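Mug amnesty clears the shelves at Dalsgaard

The great mug clear-out is finally happening, and I've got the numbers to prove it was overdue! When the kitchen crew at Dalsgaard emptied the cupboards on the second floor, they ended up with far more mugs than the building has people to drink out of them. I went up on the first morning because I'd heard there would be cinnamon buns (there were, briefly), and I stayed for most of the sorting.

If you missed the note on the fridge, the idea is pretty simple. Every mug in the shared kitchens comes out and gets washed, and anything chipped or cracked goes. Whatever's left is split between a crate that goes back to the kitchens and a basket for the swap shelf by the front stairs. You can take one home from the swap shelf, no questions asked, and you can leave one too, although Signe Björklund would like me to say please don't leave the ones with mold in them. She found two of those. She is still talking about it.

Signe has been pushing for this since October, when the top shelf over the sink bowed so badly that the door wouldn't shut. The replacement shelf is going up this week, a Statum one with proper brackets, and it's narrower than the old one on purpose. There's room for two rows of mugs and that's it. I asked what happens when somebody squeezes in a third row and got a look.

The part I liked best was the coasters. Remember the coasters? We had a whole stack of them once, and then they drifted off to desks and windowsills and, in one case, under the short leg of the copier table. Now they're coming back to the kitchens as well, and each counter gets its own set. The counters do mark, as anyone who has scrubbed at a tea ring on a Monday-ish sort of morning could tell you, and the repair quote from Grement came to $2810 last time, so I'm all for it. Innes Ritchie tried to argue that a folded paper towel does the same job. He was voted down, loudly, with his mouth full.

Sorting goes faster than you'd think once there's a rhythm to it. Handles get a little tug, insides get a look under the light, and then it's crate or basket. The arguments are all about the in-between ones, like a perfectly good mug that's just plain ugly, or a nice one with a stain that won't budge. Baking soda and a damp cloth shifted most of the stains, by the way, and I've been doing it at home ever since.

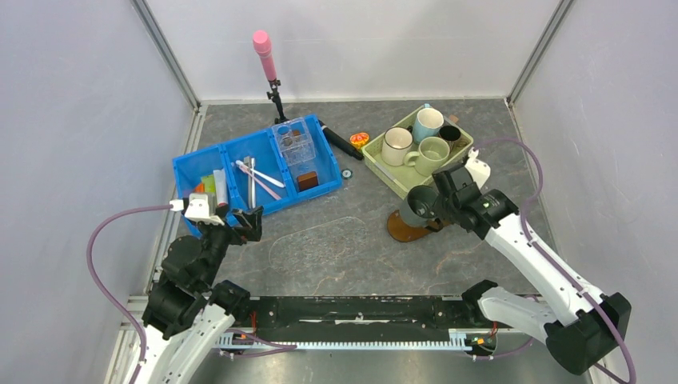

Khairul Nugroho thinks the basket should stay out all year, with a fresh one put by the stairs whenever it fills up, and he'd like the same done for the spoons, which he says vanish even faster than mugs do. He also wants it on record that a plain gray mug holds more coffee than any of the fancy ones and that people should stop turning up their noses at it.

I'm with him on the spoons. We were down to 13 of them at last check, for two kitchens, and people have been stirring with forks.

The swap shelf is open now and stays up until the end of the month. Anything still on it after that goes in a box to the Tromico thrift store, so if your favorite has gone missing, come and look soon. Morag Cowie has already found hers, after a year and a half of accusing the third floor. New coasters are in the drawer to the left of the sink. Please put them back in the drawer to the left of the sink!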